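Sela hand gripper, spare finger pads (pair)
Item 288-4
In stock, ships from Prerkevik

READ FIRST - pad notice, updated 16/11/2018

Pads from the January batch can come off the finger block under load. We've had returns. Stop using them for anything heavy, glass, or full bottles till you've checked yours. Details below, sorry its a bit rough, will tidy up when there's time.

What happens
Pad feels fine when new. After a while the screw backs out of the white block and the pad tips inward at the top. Grip goes lopsided, item twists, then drops. Two customers had bottles go on the floor. One pinched finger, no stitches.

Cause
Screw was too short. Bayram supplied 4 mm less thread than on the drawing and we didn't catch it at goods in. Our fault as much as theirs. Geert Van Hecke pulled 60 pairs off the shelf and measured them, 53 were short. All scrapped.

How to check
Open the fingers all the way. Hands out of the gap. Push each pad sideways with a thumb. Any click or wobble, take it off. Look at the screw head too, should sit below the face of the block. If its proud, dont tighten it and carry on, the thread is probably gone already.

Do both sides. One good pad and one bad one is worse than two bad ones, pulls everything over.

Replacement
Free for January batch, no receipt needed. Email Nele Vermeulen with a shipping address and how many pairs. New screws are in the bag with thread lock already on. Use them once. Old screws in the trash please.

Fitting
Seat the pad flat, start the screw by hand, then snug. Close slowly on something light and unbreakable first, a plastic bottle is good. Watch for twist. If it leans, open up and reseat.

Not affected
Perkevetti wide pads, different mount. Anything bought direct after the notice date. Older pads with two screws are ok to but check them anyway.

Still dropping things with new pads? Stop and write to us, could be the finger block itself and we want to see it.
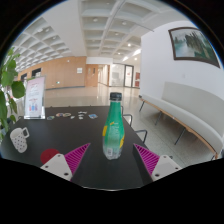 Returns go to the Prerkevik address, not to Bayram. Put the item number on the outside of the box or it sits in the wrong pile.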